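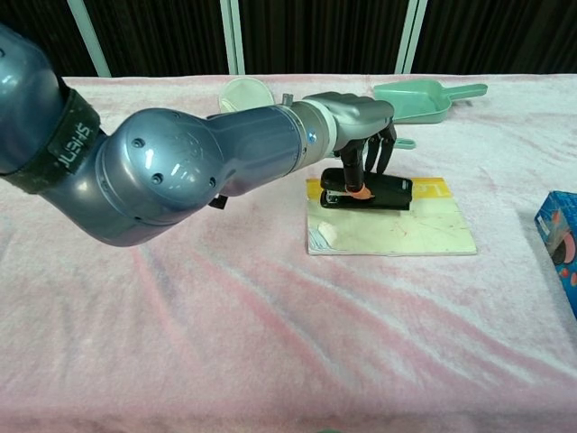 1/12/24

I've had the Grandix hand kit for two weeks now and I finally feel like I can write something that isn't just exclamation marks (there will still be a few). If you missed the earlier posts, Grandix sells a multi-fingered hand with a wrist adapter, so you can put it on an arm you already have. The kit is $837 without the tactile add-on. I paid for mine out of the money I'd been saving for a new bike, and the bike can wait.

First, the box. Everything comes bagged and labeled, and the screws are sorted by step, which I wish every kit maker would do. The printed guide is 80 pages and most of that is wiring diagrams. Wellington Peixoto, who I know from the Mindik forum, had warned me to read the whole chapter on tendon tension before touching a single screw. I didn't, and I had to redo the index finger twice. Sorry, Wellington! Getting it mounted took me one long Saturday plus the evening after.

Now the good part. I've been working through what I call the desk drawer list: tape roll, marker, scissors, stapler. The stapler is the one I love. It's an ordinary full-size black desktop one, and the job is to bring one finger straight down on top while the others stay curled out of the way. Sounds like nothing, right? But the arm has to come in at a decent angle, the finger has to stay stiff all the way down, and the stapler would really like to scoot off sideways while you're at it. The little orange-pink pad on the fingertip makes a huge difference here. With the bare tip I got a lot of sliding. With the pad on, the finger stays where I put it, and I've had runs where I just sat there grinning and feeding in paper.

Height matters more than I expected. If the hand starts too low, the curled fingers bump the stapler before the pressing finger gets there. I now start higher than feels natural and come down slowly – the default speed in the Mindik software is too brisk for this kind of thing, so drop it by half before you try anything with a hinge.

Things I'm less happy about. The calibration routine has to be run every time you power up, and there's no way to skip it that I've found. The cable at the wrist is a bit short if your arm does a lot of twisting. And the spare pads are sold separately, in packs of two, with shipping that costs more than the pads do. I wrote to Grandix about that last one and got a friendly reply within a day, though no promise of anything.

I also looked at the Wynne hand before buying. It's $579, and if all you want is to pick things up and put them down again, it would probably suit you fine. The reason I went the other way is that the fingers on the Grandix move separately, and pressing, poking and holding things down is what I wanted to play with.

Next on the list is a hole punch, which needs a lot more force, and after that a glue stick cap. There's a maker night in Pullildale in January and I'm hoping to bring the whole thing along if I can work out how to get it in the car. If you have this kit and you've found a good setting for finger stiffness, please leave it in the comments. I'm at around 60 percent right now and I'm sure it can be better.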